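About Drorik

Drorik writes software for robots that handle cloth. We started five years ago as a tooling project inside Mansilla, a commercial laundry group, and became a separate company when the other laundries began asking for the same thing. Our customers now include hospital linen services, garment sorters and two universities.

We don't build arms. Our work sits between the cameras and the motors, and it comes in two parts.

Zuvach is the perception layer. It finds edges, sleeves, hems and collars on a garment that may be bunched up, inside out or lying under something else. It was first trained on 2450 labelled garments, most of them dark, as dark fabric gave our early customers the most grief.

Aletti is the planner. It takes what Zuvach reports and chooses where to grasp, which hand moves first and when to give up and re-grip. It runs on an ordinary workstation and logs every decision, so a technician can step back through a bad fold and see what the planner believed at the time.

Both products learn from people handling clothes with hand-held grippers. We wrote the recording and labelling tools ourselves. The current library has 2505 sessions in it, and 302 of those are set aside for testing and never used in training.

Handling garments with the grippers: 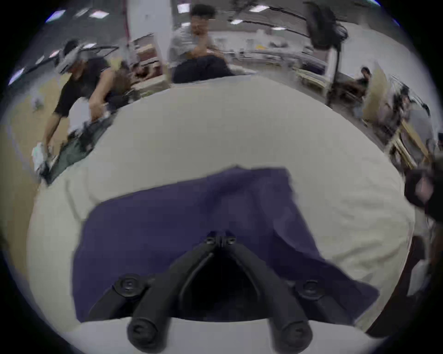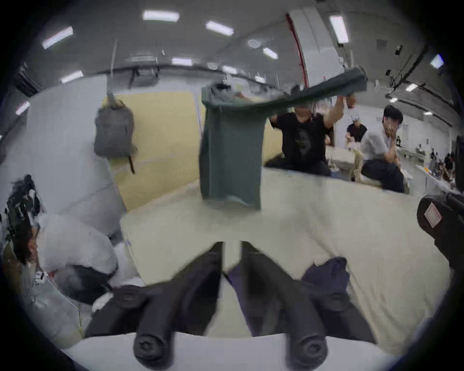
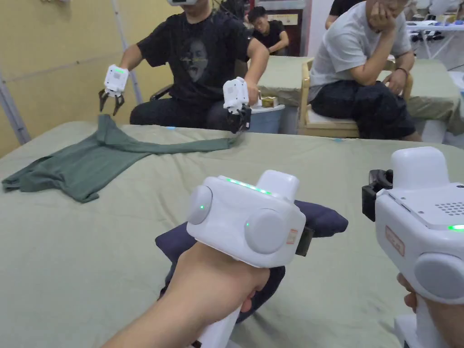
Amancay Domínguez leads the perception group and wrote the first version of Zuvach. Rocío Echeverría runs planning and control - she came to us from warehouse automation and still looks after the motor drivers. Support questions go to whichever engineer wrote the code.

We put out a release every May and smaller fixes as they're ready. Release notes list known failures by garment type. Long sleeves are still slower than we'd like, and fitted sheets are not supported.

If you have a folding or sorting line and want to know whether our software would suit it, send us a short clip of the cloth you handle and the model of your arms. We'll tell you either way.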